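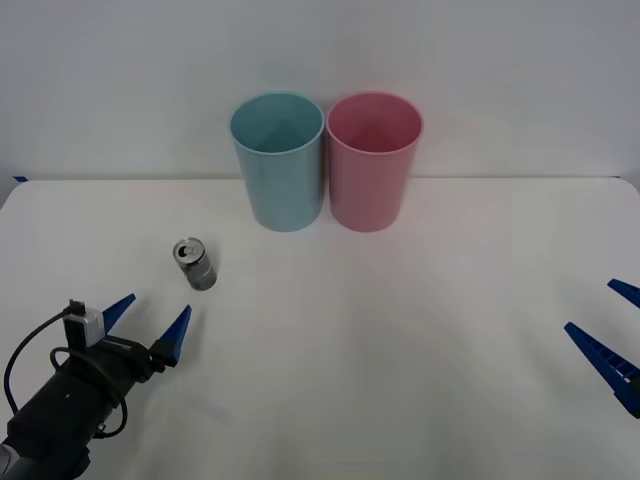 September
By the project coordinator, Trusetti

Progress report to Brondex – reusable cups for the community kitchen

In this period we continued to replace the single-use cups in the Cirner day room. From the grant we bought 274 plastic cups in light blue and pink. The blue ones are for water and the pink ones for juice, so the helpers can sort them faster after lunch. The supplier, Ban, delivered them in 5 boxes. One box came later than we agreed, and for this reason the second room started only this month.

The white tables are now wiped after every sitting. We also repainted the back wall in white, which was not in the first plan, but the paint was left from another work and did not cost the grant anything.

The drinks in small aluminum cans remain a difficulty. Guests open a can and leave it on the table half full, and then it goes in the wrong bin. We ask them now to pour the drink in a cup and to bring the can to the counter. In the first room this works well, in the second one not yet.

On an ordinary day we wash 60 cups after lunch. The drying rack is too small for this quantity, and we would like to move a part of the money for printing to a bigger rack. Please tell us if you agree – we will wait with the order until your answer.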